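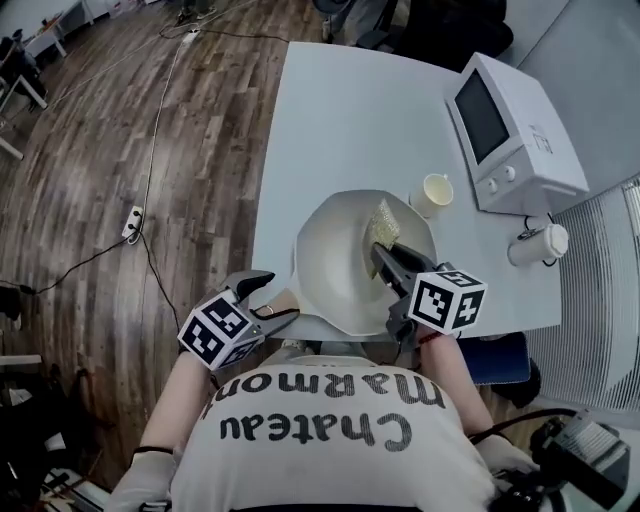 The rulebook is up to 17 pages

Mar 18, 2026

When I started collecting demonstrations at Hastunow, the rules fit on a sticky note. Keep the cubes where the camera can see them. Don't drop things. Put the plate back. I could hold all of it in my head and still have room for a song.

We are now on version 9, and it has a table of contents. I know because I wrote the table of contents. I also wrote about half the rules, which is awkward when I catch myself breaking one, and I break the one about sleeves constantly.

The job, for those who only come here for the bread posts: I wear a camera on my head, hold a gripper in each hand and do kitchen chores, and a robot policy is supposed to learn from how I did them. Each gripper has a cube with square black patterns near the base, and the software works out where my hands are from those. If it loses the cube, it has no idea what I'm up to. I sympathize.

Most of the rulebook comes down to that. Rule 4 says don't cross your wrists. Rule 5 says don't cross your wrists even to reach the cup. Rule 5 exists on account of me and a cup, in November, and Colette Pons wrote it while I was standing next to her.

Then there's the cable section. Colette came to us from Soltstead, where they had proper machines behind proper fences, and on her first morning she looked at our floor for a long time before she said anything. We had power strips sitting out in walking range and white cable running off to wherever it pleased. She asked to see our cable policy. Our policy was that you learned where they were. We have a written one now, and I'd call our compliance a work in progress. The rule says no cord may cross the path between the table and the door, and no cord may lie on the work surface unless it belongs to something in the task. People read that second half very generously. I've heard a case made that every cord belongs to the task if you think about electricity hard enough.

Gloves got the longest argument. Shalini Bisht wanted the same gloves on every operator in every session, so the hands look alike from one recording to the next. Colette wanted them off, on the grounds that you feel the trigger better with bare fingers and a tired hand squeezes too hard. I wanted whichever one was less sweaty and was not asked. Shalini won. White gloves, both hands, new pair after lunch. Forearms aren't covered by the rule, and please don't tell her, she'll add a page.

Clothing is section 6. It says plain tops preferred. "Preferred" is doing a lot of lifting there. I argued for that word, being a person who owns maybe two shirts with nothing written on them, and I've been enjoying it ever since. Jewelry comes off. Things tied around the wrist are "at the operator's discretion provided they do not touch the gripper," a sentence that took three adults most of an afternoon.

The rule I'd keep if they made me throw out the rest is the one about failed takes. If you fumble the pickup, you finish the task and mark it. You don't stop, swear, and start over. Back when we let people restart, we had 373 recordings from a single task and practically every one was graceful, and the policy trained on them went to pieces the first time it missed the plate. It had never seen anyone miss. It just hovered there with its jaws open, like me at parties.

Second favorite: appliances in the setting stay cold. If the task has a toaster oven in it, the toaster oven is scenery until somebody signs for it. A gripper has no opinion about heat and the person holding it gets a false sense of distance. I reached toward a warm one once at Presum, my last place, with my nice insulated plastic fingers out in front and my own bare arm following right behind them. It was fine. There's a rule now over there too.

Shalini wants 100 percent of sessions checked against the list before anything gets uploaded. At the moment we check the ones we remember. The Hinojosa people are visiting next month and they've asked for a copy of the rulebook ahead of time, so I'm going through it tonight taking out the jokes. There was one in section 3 about the radiator. I'm leaving it in and seeing if they get that far.

Bread post next week, the rye one, I know I promised.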